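Sink day

2023-12-12

Quick one tonight, I have a bag to pack and the dryer is buzzing at me.

So. The bathroom sink. I said back in July that I was going to get into a routine with it and of course I did not. Once a week if somebody is coming over. Otherwise I run the tap, swish with my hand, call it good. Then the light hits that white basin and every little speck shows up like pepper on an egg.

White sinks, why. I know why. They were there when we moved in. 231 dollars for the replacement I wanted, before the faucet, and then a plumber on top, so no. The white one stays.

What I've landed on, after trying a lot of sprays that smell like a swimming pool: one dark cloth, a squirt of dish soap, done. Dark because I got sick of looking at gray stained white washcloths. Navy hides everything. Mine came out of a bundle from the Birkon outlet in Dorthorpe, and it's gone a bit thin, which is better for getting into corners anyway.

Order matters more than I thought it would. Rim first. Then the back ledge where the soap drips live. Then sides of the bowl, then the bottom, then the drain. If you start at the bottom you just do it again.
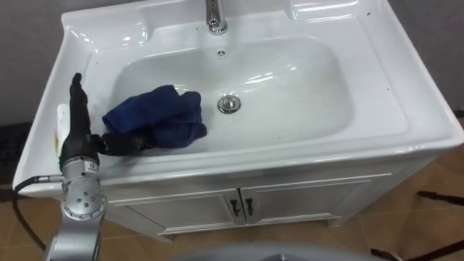 The rim is where I always lose patience. Flat rims are nice for putting things down on and that's the trouble, things get put down on them. Toothpaste cap, hair tie, a razor that leaves a rust ring. I moved all of it to a shelf last month and the wiping takes half as long now. Should of done it years ago.

Also the overflow hole. Do you clean yours? I did not know it needed cleaning until there was a smell. An old toothbrush and some baking soda, then a slow pour of warm water into it. Do it over the weekend when you're not rushing. (I was rushing. Water down my sleeve.)

Specks in the bottom of the bowl – this is the one I get asked about. If it's dry grit, dirt off your hands from the plants, beard trimmings, whatever, pick it up with the cloth folded over BEFORE you run any water. I used to blast it with the tap and it all went and sat around the stopper in a ring. Press, fold in, lift. Shake it out over the trash. Then get the cloth wet and do the real wipe.

Fold the cloth in four if it's big enough, new side every pass. Mine isn't really big enough so I bunch it and hope.
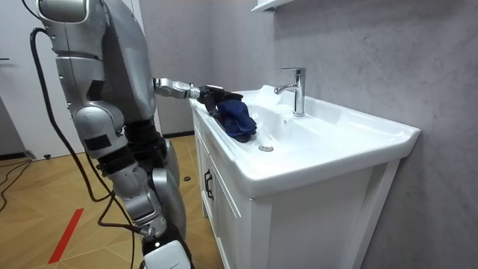

Ayane Ogura wrote in to say that I'm wrong about dish soap, it leaves a film, and she only uses a splash of white vinegar on the porcelain and buffs it after with something dry. She also says a dark cloth is a bad idea, since you can't tell when it's dirty. Which, fair. I like not being able to tell! But she has a point, I've been washing mine about half as often as I should and I'd have noticed sooner with a pale one.

I tried the vinegar. Shine was better, I admit it. Smell was salad. Kept it away from the faucet becuase I've read mixed things about vinegar and chrome and I don't feel like finding out on mine. For chrome I just go over it dry at the end, two seconds, and the water spots are gone.

Masaru Uchida's trick from the comments on the last post: leave the cloth folded over the edge of the tub, never in the bowl. A wet one left sitting in the sink overnight goes sour and you get to clean the sink twice. Tested by me. By accident. He's right.
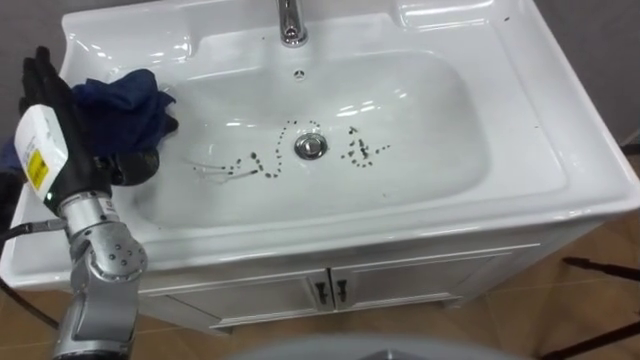
Stopper next. Ours lifts out if you twist it, a lot of them do, some don't, don't force it. What's under there is nobody's favorite thing. Paper towel, deep breath, into the trash, rinse, back in. I do that one every 2 weeks and the drain has run fine all fall.

Then a last rinse and a wipe toward the drain from all sides. Cloth goes in the wash with the towels, hot. No softener, it makes them slide around and pick up nothing.

Still to do: the caulk line at the back, which is going yellow, and the cabinet doors below, which have drips down them I've been ignoring. Maybe after the trip. If anyone has a caulk they like that doesn't need three tries, put it in the comments, I'll read them on the train.

OK dryer, I hear you.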